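Workshop Tips: Comparing Grippers and Wrist Cameras for Bottle Shelves

Mar 18, 2022
Prepared by Mahsa Shirazi, Tiltel Workshop Office

The following guidance is issued to members who are choosing a gripper for shelf work, meaning the picking and replacing of bottles, jars and small packages on open boards. It replaces the earlier sheet on suction cups.

The office compared the Buschmann two-finger linkage gripper with the Bruvetti parallel gripper. Both were run from the same Flirlow controller at the same arm speed. The logged total was 2,801 picks. The Buschmann completed 93 percent of its picks without a second attempt. The Bruvetti was close behind on jars and weaker on tall bottles, where its wider body touched the board above.

Before fitting

Measure the clear height between boards first. A gripper that suits a bench may be too deep for a shelf, and the figure that matters is the depth of the body behind the fingers. Finger length alone is a poor guide.

Wipe fingertips with a barely damp cloth and let them dry. Do not use furniture polish or any spray containing silicone. Rubber tips that have gone shiny may be dulled with fine sandpaper, using light strokes in one direction.

Tighten pivot fasteners by hand and mark each head with a dab of paint. A broken paint line shows at a glance that a fastener has moved.

Setting the grip

Begin with an empty plastic bottle and the lowest force setting. Raise the force one step at a time until the bottle lifts cleanly, then add one step more. Members working with thin-walled bottles should stop at the first clean lift. Record the setting on masking tape and fix it to the arm, well clear of the joints.

Allow 2 seconds between closing the fingers and lifting. The Bruvetti in particular settles slowly, and several dropped jars were traced to an early lift.

Placing the camera

A wrist camera should show both fingertips at full opening. If one is hidden, move the mount before changing anything in the software. Route the cable along the arm with cloth tape and leave enough slack for a full turn of the wrist.

Glare caused more missed picks than any other fault in the comparison. Set exposure with the camera tilted upward as well as level, as ceiling lights which do no harm in a level view can wash out the far end of a shelf. Lock the exposure once both views are acceptable. Rows of matching bottles are best tested one color at a time, starting at the near end.

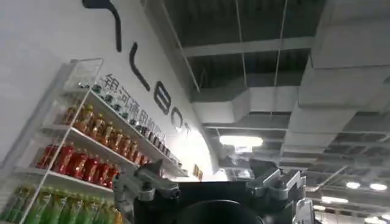

Wrist view with both fingertips in sight, bottle shelves at left and ceiling lights beyond.

After the session

Open the fingers fully before switching off. Store the gripper on its side in a lined box, and keep the camera lens covered. Check the paint marks after every 6 hours of use.

Questions on fitting should be addressed to the Tiltel office in writing. The loan list for both grippers will be reissued at the end of March.

Comments

Lorna Gillies
Does the force advice hold for glass? My jars are heavier than anything plastic I own.

Mahsa Shirazi
Please start from a full jar of the same type, held a short distance above a folded towel. The steps are otherwise unchanged.

benchdog
Paint marks work well. Nail varnish does the job too and comes with its own brush.

R. in the garage
Had the Bruvetti on loan and had the same trouble with tall bottles. Ended up moving the board up a notch.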